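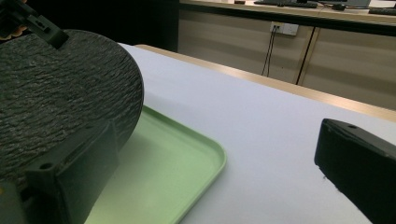
Nélida Ocampo would rather the discs were stored on edge in a rack; she writes that a stack marks the lower faces and that a rack takes up less of the shelf. The point is fair for the thinner ones. For the Timlow kitchen we have kept to trays, one disc to a tray, and the notes on this page follow that arrangement.

The dark grey disc is round and thick, with a flat face and a rough surface much like bark. Dust settles in the ridges, so it gets a dry brush before it is put away. Water is kept for the trays.

The tray is pale mint green, with rounded corners and a low raised rim. It sits flat on the table. We bought 3 of this pattern from Belmonte in April and have had no cause to change them.

A smooth white or very light grey sheet covers the table top – the wooden edge is left bare on the far side. Crumbs and grit show up well on it and can be shaken off outdoors.

The cupboards behind are cream with flat doors. Trays go on the lower shelf, brushes above. Shelf labels are by Ekaette Nnaji.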